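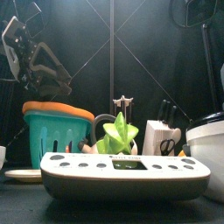

Plavatis opens orders for Pikutik, a tabletop practice kit for robot arms

LACROIX, August 12, 2023 — Plavatis, a maker of equipment for robot laboratories and technical schools, today opens orders for Pikutik, a kit of small household objects and ready-made tasks for teams who teach robot arms to handle things on a table. The kit was developed in our workshop in Lacroix and was tested since March together with Hastov, a company which installs and maintains two-arm stations for research customers.

Pikutik is made for a simple need. Many teams have a good arm and a good gripper, but they have no common set of objects to practice with. They buy toys in a shop, they bring cups from the kitchen, and after some months half of the things are lost or broken. When a new student arrives, the task can't be set up the same way again, and the old results can't be compared with the new ones. With Pikutik, every customer receives the same objects and the same task cards, and every object can be ordered again separately.

What is in the kit

The kit has a kitchen theme. We selected this theme after long discussions with our test customers, who asked for objects that differ strongly in shape but are still light and safe to drop. There are toy fruits and vegetables, pots with lids, baskets with slotted walls, a knife block, a carousel with hanging utensils, and toy appliances with round buttons. The knives and scissors are toy versions.

The full kit contains 45 objects and 33 task cards. Each card gives the starting positions, the goal and the points which the operator should check when the task is finished. The easier cards ask for one movement, for example to take a fruit from the table and put it into a basket. The harder cards combine several movements: a lid must be removed, an object must be placed in the pot, and the lid must be put back. Some cards are only for two arms, where one gripper holds and the other one works.

The cards are printed on plastic sheets and can be cleaned with a damp cloth. They are also supplied as files, so that a laboratory can change the text or translate it. Blank cards are included for own tasks. We ask customers to keep our numbering for the original cards, otherwise it becomes difficult to help them by e-mail.

Why many shapes together

A gripper with two fingers behaves very differently with a smooth round fruit and with one that has deep ridges. The star fruit in the kit became the favorite object of our own test engineers, as it offers the fingers many possible places to hold, and only a part of them is good. The bell pepper looks easy but has lobed sides, and the fingers can slide on it. Pots with side handles invite the operator to take the handle, although on some cards the body is the better choice.

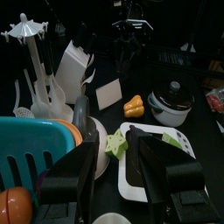 The utensil carousel is the most demanding piece. The tools hang close to each other, and when a gripper comes from the wrong side it can touch two of them at the same time. For this reason the cards with the carousel are placed in the last third of the set. Hastov recommends to begin them only when the operator is comfortable with the baskets and the pots. Their technicians also recommend to practice first with few objects on the table and to add the others later, until the table is as crowded as a real kitchen counter.

A dark, matte table surface is advised. In our tests the white objects were well visible on it, and there were fewer strong reflections than on the glossy surface we used in the beginning. The kit does not include a table or lamps. The manual has one page on lighting, with advice for rooms where the daylight can't be controlled.

Tested on working stations

The kit has no electronic parts and needs no software. It can be used with any arm whose gripper opens wide enough for the largest toy fruit; a paper gauge for checking this can be downloaded before ordering. Teams who control the arms by hand and teams who run trained programs can use the same cards.

During the test period, Hastov used a pre-series kit for daily work, with operators of different experience. The operators completed 1,000 recorded attempts with the cards, and their remarks led to several changes. The first version of the knife block was too light and moved when a knife was pulled out, so the series version has a heavier base. The wording of many cards was made shorter. Two cards were removed completely — they depended more on luck than on skill, and the operators did not like them.

Not every wish could be fulfilled. Several operators asked for soft objects, such as a sponge or a folded towel. We tried them, but they changed their shape too much after repeated use and the starting position could not be repeated. Soft objects are therefore not part of this kit. We continue to work on it, but can't promise a date. The same is valid for objects filled with liquid.

Replacement and service

Small parts get lost in every laboratory. All pieces of Pikutik can be ordered one by one, also those which belong to a set, for example a lid without its pot. Orders for replacement parts are normally sent within two working days from our store in Lacroix. Damaged pieces can be returned to us for recycling when the customer pays the postage.

Customers who have a service contract with Hastov can request an introduction at their own station. A technician sets up the first cards together with the team, checks the reach of both arms and marks the positions on the table. The introduction takes half a day and is charged separately. It is not required for using the kit.

For schools we offer a smaller package. It contains the fruits, the vegetables, the baskets and the pots, together with the easier task cards. The carousel and the knife block can be added later, with the cards that belong to them, and the boxes are made so that everything still fits on one shelf.

Availability

Pikutik can be ordered from today directly from Plavatis or through Hastov. Prices depend on the country of delivery and are given on request. Laboratories which took part in the test program may exchange their pre-series kit against the series version without cost, until the end of the year. They should please return the kit complete with the cards, even if some objects are worn.

The manual is delivered in English. A printed copy is in the box, and the file version will be updated when new cards are published.

About Plavatis

Plavatis designs and produces practice objects, fixtures and storage systems for robot laboratories, universities and technical schools. The company has its office, workshop and store in Lacroix.

About Hastov

Hastov installs and maintains robot stations with one or two arms, and trains the operators who work with them.

Press contact

Questions from the press and requests for a loan kit can be sent to the Plavatis press office in Lacroix. Loan kits are given for two weeks. Please mention in your request which gripper will be used, so that we can check the opening width before we send the box.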